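Chapter 2
Turns, Time and the Player's Choice

In this chapter
Turn order and action points
Reading a combat log
Random encounters and pacing
Writing a turn table for your own game

Chapter 1 looked at the rules that decide what a player may do. This chapter looks at when the player may do it. In a role-playing game the two are closely linked. A spell that does 90 points of damage is a different spell if it goes off at once than if it goes off after every enemy has moved.

Most turn-based games use one of two systems. In a fixed system, each side acts in full and then the other side acts. In a speed system, every character has a speed value, and the game sorts the characters by that value at the start of each round. Fixed systems are easier to learn and easier to test. Speed systems give the player more to plan for, but a small error in one value can spoil a whole fight.

We will use the practice game Kastbridge as our main case. The player leads a party of two through the mine at Istdale, and each character begins with 20 action points. Moving, attacking and using an item all cost points. Points that are not spent are lost when the round ends. You will change that rule in Section 2.4 and see what happens to the length of a fight.

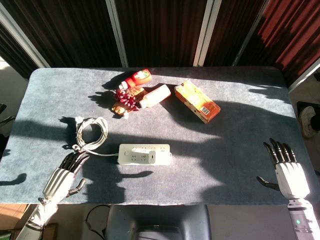
Players notice waiting before they notice almost anything else. If an enemy's turn takes longer to watch than the player's turn takes to plan, attention drops. Early builds of Kastbridge had this problem in the Mamano fight, where each of the guards played its full attack animation in every round. The fix was to let guards with the same target attack together - the damage stayed the same, and the wait was much shorter.

Section 2.3 deals with random encounters. You will run the Sayce encounter tool for 1000 steps and plot the gaps between fights. Many students expect even spacing and are surprised by the clusters. A purely random roll on each step will produce long quiet stretches and also fights that come back to back, so many designers raise the chance slowly after each safe step and reset it after a fight.

Before you begin, check that your copy of the project files is the December 2019 release. Older copies sort tied speed values differently and will not match the printed logs.

Key terms: round, turn order, action point, speed value, encounter rate

2.1 Who Goes First?

Open the first battle file and set both party members to the same speed. Run the fight twice and write down the order of actions each time.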